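Getting to Plundwood Without a Car
Progress report to the Fastidbridge Travel Fund
Jul 31, 2018

This report covers the work done since the grant was paid in February. It follows the headings in the grant letter, except that the two headings on printing have been put together.

Purpose of the grant

The grant pays for travel information for people who come to Plundwood on holiday or for a weekend and do not bring a car. It covers a printed leaflet, a set of web pages and the staff time needed to check both. It does not cover fares, signs on the highway or any payment to the bus and coach firms.

Work completed

The leaflet was written, checked and printed. We ordered 2,000 copies, as set out in the bid. It folds to fit a coat pocket and has the bus map on one side and the walking routes from the station on the other. The printer's first proof had the river in the same shade as the bus route and we sent it back. The second proof was fine apart from one wrong phone number, which was put right before the run.

Copies have gone to the station, the bus station at Fastidbridge, the campsite office and the guest houses. The larger hotel took a box for its front desk and has since asked for another. We have not sent any to the airport. The airport charges for rack space by the month and the grant has no line for it.

The web pages went live soon after the leaflet. There are separate pages for arriving by train, by coach and by air, and a page on luggage. The pages had been visited by 1,302 people at the last count. The arriving by air page is read most, which we did not expect for a town with no airport of its own. Readers seem to be working out the last part of a long journey before they book a flight.

Coach services

Wurkar runs the coach between Fastidbridge and the coast, with a stop at the Plundwood turning. It has agreed to send us timetable changes before they come in, and has done so once. The change was to the last coach of the day, which now leaves earlier outside the school holidays. We updated the web page the same afternoon. The leaflet only says "check before you travel" against that service, so it did not need a sticker.

Tamošiūnaitė, the minibus firm, runs a service from the station to the campsite by arrangement. It takes bookings by phone and text but not online. We had hoped to have an online form working by now. The firm would like to see how the summer goes before it decides, and we have left the matter with it until the autumn.

Bicycles are still a problem. Wurkar will carry them in the hold if there is room, but the driver decides at the stop and there is no way to reserve a place. We have said this plainly on the coach page. Two visitors have written to complain that they were turned away, and we passed both letters on.

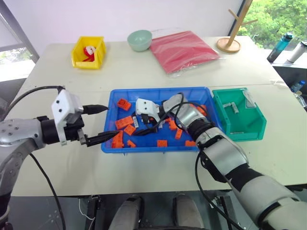
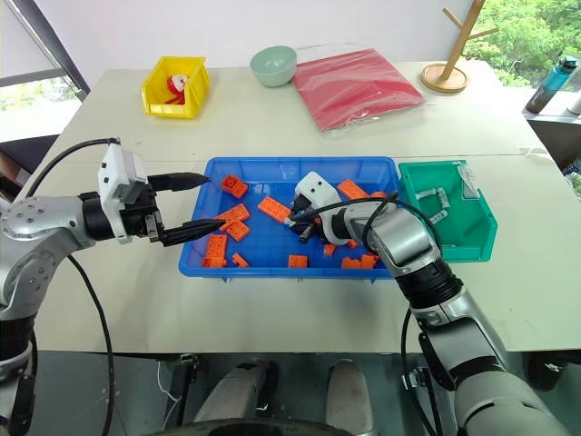
The listings on the website took longer than planned. These are the short entries for places to stay, left luggage, cycle hire, taxis and so on, and they came to us from several old leaflets and two websites that are no longer kept up. They had no common order, and going through them was like looking down at the orange bricks in the blue tray, lying at all angles. Some gave a price and no address, others an address and no opening hours. We rewrote every entry to one pattern: name, distance on foot from the nearest stop, opening hours, phone number, and whether luggage can be left. There are now 30 entries, all checked by phone. Several businesses had closed and were taken out.

Luggage

We asked visitors at the station what they had most wanted to know before setting out. The commonest answer was where to leave a bag between checking out and catching the train. The station has no lockers. Two cafés and the larger hotel will now keep bags for a few hours, the hotel for a small charge and the cafés free to customers. All three are listed. The hotel asks that nothing of value be left, and the page says so.

The luggage page also gives the size of bag that will go in the minibus without trouble. People arriving from a long flight often have cases too large for it, and the firm then has to make a second run. It asked us to put this near the top of the page, which we have done.

Work not yet done

The bid promised a version of the leaflet in large print. The text is ready but the map does not enlarge well, and the place names run into each other. We have asked for a quote to have it redrawn. If it is more than the sum left in the printing line, we will come back to you before going ahead.

The page on winter travel has not been started. The winter bus timetable is normally published in late autumn and there is little point in writing the page before then.

We also said we would put a travel notice in the bus shelter at the Plundwood turning. The shelter belongs to the parish and the notice case is locked. The parish clerk's office has agreed in principle and is looking for a key.

Spending

Design and printing came in slightly under the estimate. Staff time on the listings came in over it, for the reason given above. The two more or less cancel out. Nothing has been spent from the travel survey line apart from the clipboards and one return fare. We ask for your agreement to move the remainder of that line to the redrawing of the map, if the quote allows.

Changes to the timetable

The grant was due to close at the end of the year. We would like to extend it by about six weeks so that the winter page can be live for a short while before we write the final report. No more money is asked for.

Next report

The next report will give the visitor figures for the summer, page by page, with the number of leaflets left in stock. It will also say what the minibus firm has decided on online booking. Copies of the leaflet and the listings pattern can be sent to you by post on request.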